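Brultia 5 battery after the update, anyone else?

yaqin_hao
2019-04-04
Had my Brultia 5 since December and it was brilliant until last week's update. I used to go to bed with 30 per cent left and now it's flat by teatime! I've turned the brightness down and binned a couple of games, no change. Is it just me?

normandli
Not just you. Mine went the same way, and it gets warm in my pocket too. I'd wait for the next patch before you do anything drastic.

Benvinda M
Sorry but I don't buy it being the update. I've got the same phone, same software, and I'm still getting a full day (with a lot of video on the train). Have you looked at which app is eating it?

yaqin_hao
Just looked, it's the Stitov keyboard of all things. A keyboard!!

normandli
I don't even have Stitov, so that's not my problem. It's the update.

afonso_b
Do a full reset, sorted mine. Back up first though, I lost 200 photos doing it in a hurry. The storeroom door with the keep out notice on it:

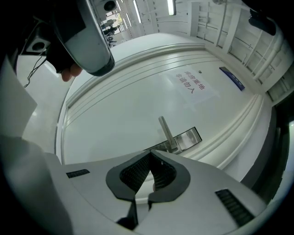 Reply 7

Benvinda M
A full reset is way over the top for a keyboard. Just uninstall it and see how tomorrow goes.

yaqin_hao
Gone back to the stock keyboard for now. It's at 70 and I've been on it all morning, so fingers crossed. Will report back at the weekend.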